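Home | News | Interviews | Archive | Contact

Can a machine clear the table yet?

Saranya Namboodiri runs the chores program at Illix, and her answer is short. "Clear it, sometimes. Clear it the way you would, no."

Her group works on putting away groceries and small kitchen items. A good arm gets through 50 pickups before lunch, she says, and a person would be done in minutes. "Fruit is harder than people expect. It rolls, it bruises, and every mango is a new shape."

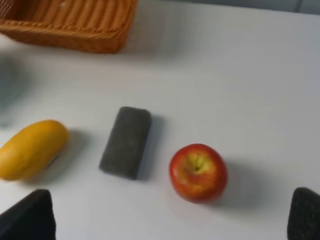

Soft things bring their own trouble. "A sponge gives when you squeeze it, so the grip that holds an apple is wrong for it - and the machine has to know that before it closes."

She has visited 3 stores in Clunby that asked about shelf work. None has bought anything. "I told them to wait. If it fails once in 100, someone still has to stand there."

Would she want one at home? "For the dishes, yes. My mother would send it back."

Recent items
Murali Krishnan on warehouse carts
Usari opens repair shop
Letters, April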